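Pitville Robotics Open Day: The Gallery

Home > Visits > Pitville

We finally made it to the open day at Pitville! It's a converted feed warehouse out past the rail yard, and for one Friday in September the whole ground floor is open to anybody who wants to walk in. I went with the Villar hobby club, and we had the minibus parked by nine in the morning and were still wandering around when they started switching the lights off upstairs. The count on the door sheet was 149 visitors by lunchtime, and I believe it, because the line for the coffee urn went all the way back to the coat hooks.

The visit runs as a loop. You start at the loading door, go past the sorting hall, cut through the workshop, and finish in the kitchen room, with a short talk at each stop. You can double back if you like, and plenty of us did (I went to the kitchen room three times). Everything was moving at working speed, and the staff were happy to stop and start things over when a kid asked.

Captions are mine, and so are any mistakes. I've put my notes in the order of the loop.

THE SORTING HALL

This is the loud part. Two long belts feed parcels past a row of arms, and the arms pick them off with suction cups and drop them down chutes. The system is called Reltar, and everybody there says the name as if it were a person: "Reltar's slow this morning," "Reltar doesn't like bubble mailers." It did 3,096 parcels the day before we came, on one shift. They had the number chalked up on a board by the door and were hoping to beat it.

My favorite bit was the padded envelopes. The cup comes down, doesn't get a good seal, lifts off, shifts over a tiny amount and tries again. You can hear the hiss when it catches. Half our group was cheering for it by the end!

Ear defenders are in the bin on the left as you go in. Take the blue ones, the yellow ones pinch.

THE WORKSHOP

Much quieter, and much messier, and I could have stayed all day. There are benches down both sides with grippers in pieces on them, drawers of springs, and a wall of fingertips they've tried over the years: hard ones, squishy ones, ribbed ones, one that looks like a shoe sole. You're allowed to pick them up and squeeze things with them. Somebody had left a bowl of grapes out for exactly that.

The talk here was on wear. Fingertips get changed on a schedule, and the old ones go in a jar so the next batch can be compared against them. I asked how they decide when a tip is finished and got a really good ten-minute answer with drawings on the back of a packing slip, which I still have.

Also in the workshop is the Brynjólfsdóttir bench, which is a long steel table on rails that slides out so you can get at an arm from underneath. It's named after the firm that built it. The kids were more interested in the rails than in anything bolted to them, and I can't blame them.

THE KITCHEN ROOM

The one we'd all come for. It's set up like a small kitchen, with a counter and a curtain, and the talk is all about handling food and dishes. They let 35 people in at a time, and it's first come, first served, so go early or go during lunch.

What surprised me is how much of the talk was about bread. A mug always has the same shape. A slice of bread bends, squashes, sheds crumbs and is never quite the same as the slice before it, so how hard you close the fingers matters a great deal. There was a lively back and forth over whether it's better to take a slice by the crust or flat across the middle. The crust people were winning when I left, but only just.

Eggs got a mention too, and a groan from the staff. Ask them about eggs. You'll get stories.

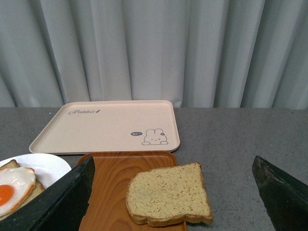 Breakfast from the gripper's side, with a slice of bread on the wooden tray between the two fingers and a fried egg on toast over on the left. I love the little rabbit saying "hi~" on the pink tray at the back!

OUTSIDE AND AROUND

After the kitchen room you come out by the side gate, where there were picnic tables and a grill going. The corn was excellent. A few of us compared notes there and then went straight back in for a second lap of the workshop.

They had a sign-up sheet for the evening build sessions, 4 places per session, and those were gone before noon. If you want one next year, head for that sheet before you do anything else.

GETTING THERE

Follow the signs for the rail yard and turn at the old weighbridge. Parking is on gravel and gets soft after rain. The loop is all on one level, with a ramp at the loading door, and there are chairs at every talk. Bring your own water bottle; there's a tap by the workshop sink.

If you were on the Villar bus and took pictures of the sorting hall, please send them over. Mine all came out as a blur with an elbow in it, and I'd like to add some good ones to this page.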